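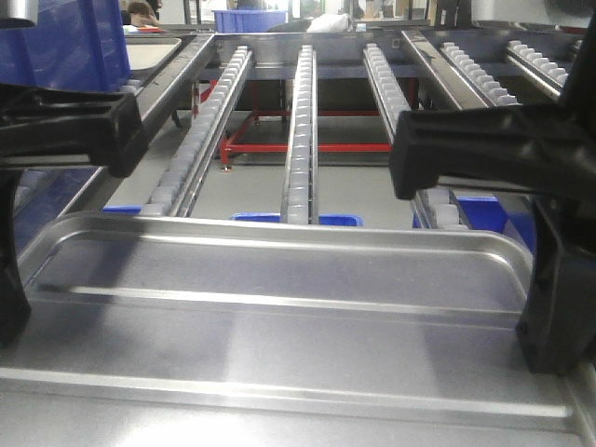
Section 4. Setting up the Drolormont proofing cabinet

Read this section through once before you start. It covers placing the cabinet, connecting water and power, the first heat-up, and a test batch of dough. Daily use is in Section 5 and cleaning schedules are in Section 7.

Instructions apply to the single-door and double-door models. Where they differ, the step says so.

Revised 4/13/22. Replaces the February sheet packed with earlier units.

4.1 Before you begin

You will need:

A level
A Phillips screwdriver
An adjustable wrench
Two people for lifting
A bucket and a dry cloth
A probe thermometer

Check that the door gasket is seated in its groove all the way around. Gaskets sometimes slip at the lower hinge corner in shipping. Press the gasket back in by hand. Do not use a tool.

Remove the foam blocks from the fan cover and the tape from the rack supports. Keep the carton until the test batch in 4.6 is finished.

CAUTION: Do not lift the cabinet by the door handle or the water tank cover.

4.2 Choosing a place

1. Pick a level floor that can carry the weight of the cabinet fully loaded. Rubber mats must be taken up first.

2. Leave a hand's width of open space at the back and on the hinge side. The vents on the back panel must stay clear. Do not store flour sacks or sheet pan liners on top of the cabinet.

3. Keep the cabinet away from the oven exhaust, from an outside door, and from any air conditioning vent. A cold draft on the door glass causes heavy condensation and the cabinet will use more water than it should.

4. Turn the leveling feet until the cabinet stands flat in both directions. Check again with the door open. The door should stay where you leave it. If it swings shut by itself, raise the front feet a quarter turn at a time.

5. On casters, lock both front wheels.

NOTE: The door can be rehung to open from the other side. This is easier to do before the water line is connected. See Section 9.

4.3 Racks and trays

The rack supports lift off their pegs without tools. Hang them with the stamped arrow pointing up. Start with the widest spacing and close it up later if your loaves are low enough to allow it.

Wash trays in hot soapy water before first use, even if they come wrapped. New metal often carries a film of oil from the factory. Rinse, then dry them with a cloth. Trays left to air dry in a stack will spot.

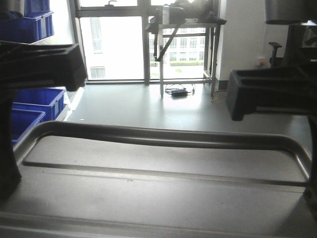

Metal tray with raised border and recessed panel.

Trays must slide in and out without catching. If a tray binds halfway, one support is usually hanging a peg too low. Take the tray out before moving the support.

Do not line the racks with foil. Do not place a tray on the cabinet floor, where it will cover the steam outlet and leave the upper racks dry.

Perforated trays may be used. Dough on perforated trays tends to skin over sooner, so raise the humidity one setting.

4.4 Connecting the water

The cabinet can be filled by hand or connected to a cold water line. Hand filling suits kitchens that proof once a day. If you proof morning and evening, use the line.

To fill by hand:

1. Pull out the tank drawer until it stops.

2. Pour in cold water up to the upper mark. Wipe up anything that spills on the rail.

3. Push the drawer in until it clicks. The water light should go off within a minute.

To connect a line:

1. Shut off the supply valve and run the nearest tap until it stops.

2. Screw the hose onto the inlet at the back of the cabinet. Hand tight, then a quarter turn with the wrench. The washer is already in the fitting.

3. Open the supply valve slowly and look for drips at both ends of the hose. Leave the bucket underneath for the first hour.

4. Set the fill switch, inside the tank drawer on the right, to LINE.

In hard water areas, fit a filter ahead of the inlet. The Manalastas inline cartridge threads directly onto the supplied hose and needs no adapter. Other makes may need one. Write the date on the cartridge with a marker when you install it.

CAUTION: Never fill the tank with hot water, distilled water, or water with vinegar in it. The level sensor does not read distilled water, and the heater may run dry.

If your kitchen has a water softener, take the supply from the unsoftened side where you can. 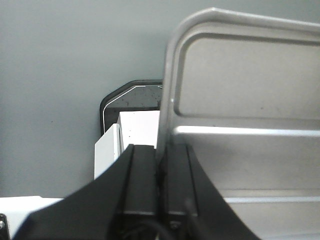
Whichever way you fill it, the tank should be emptied at the end of each working day. Pull the drawer all the way out, tip it into a sink, and leave it ajar overnight. Water that stands in the tank will start to smell, and the smell gets into the dough.

4.5 Connecting the power

The cabinet draws 1,370 watts with the heater and steam element both on. It needs a grounded outlet on its own circuit. A mixer or a coffee machine on the same circuit will trip the breaker, usually when both start up together.

1. Make sure the main switch is set to OFF.

2. Uncoil the cord fully and route it away from the floor drain. Plug it straight into the wall. Extension cords and power strips are not allowed.

3. Turn the main switch to ON. The display shows a row of dashes, then the cabinet temperature.

4. Press and hold SET until the units flash. Choose F or C with the arrow keys and press SET again.

If the display stays blank, check the breaker first, then the fuse holder beside the cord. A spare fuse is taped inside the cover.

WARNING: The cord must be replaced only by a qualified electrician or by Stustside Service. Do not run the cabinet with a damaged cord, even for a short time.

4.6 First heat-up and test batch

Run the cabinet empty once. There may be a light smell from the heater coating. Open a window and let it pass.

1. Take out all trays. Leave the rack supports in place.

2. Set the temperature to its highest setting and the humidity to zero. Close the door and let the cabinet run for an hour.

3. Switch off, open the door, and let the cabinet cool.

4. Wipe the inside walls with a damp cloth, then a dry one.

Now set the cabinet for the test batch. For a plain white dough, 79 degrees F and humidity setting 4 is a good starting point. Lean doughs with a long proof can go cooler. Sweet doughs with butter should not go much warmer – the fat begins to leak out and the crumb turns greasy.

1. Let the cabinet come up to temperature with the door closed. The READY light comes on when heat and humidity have both settled.

2. Place the probe thermometer on the middle rack and close the door again. Wait ten minutes and compare the reading with the display. A difference of one or two degrees is normal. For anything more, follow the offset procedure in Section 8.

3. Load one tray on the top rack, one in the middle, and one at the bottom, with dough pieces of the same weight on each.

4. Leave the door shut until the pieces are due. Look through the glass if you want to check them. 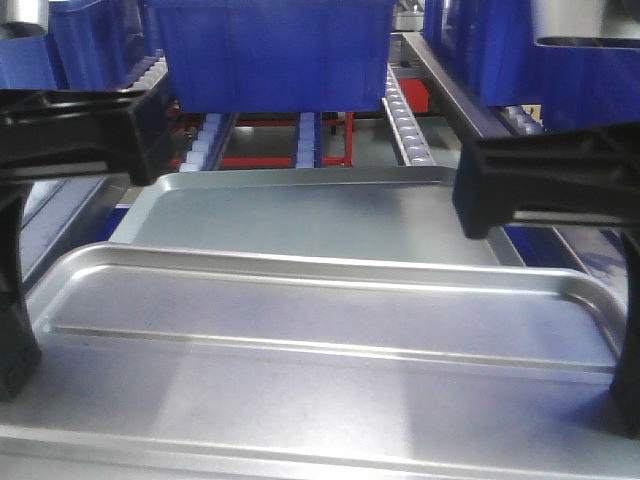 4.7 Reading the results

Top tray ahead of the bottom: the fan may be blocked. Check that the foam is out and that no tray is pushed hard against the fan cover.

Dry skin on all trays: raise the humidity one setting and repeat. If there is no change, look at the tank level and the fill switch.

Wet spots on the dough: lower the humidity one setting. Also check the door gasket at the top, where drips collect if the cabinet is out of level.

Slow proof everywhere: measure the dough itself as it goes in. Dough straight from a cold room takes far longer to warm than the cabinet does.

Change one setting at a time and write it down. A blank log page is printed inside the back cover.

4.8 Registration and service

Fill in the Vusholm registration card and mail it, or give it to the installer. The serial number is on the plate behind the tank drawer. The fan motor is due for inspection after some 3,000 hours of running, and the hour count can be read by holding both arrow keys with the door closed.

Questions about installation go to Jonalyn Panganiban at the Vusholm parts desk. Have the serial number and the voltage at your outlet ready when you call.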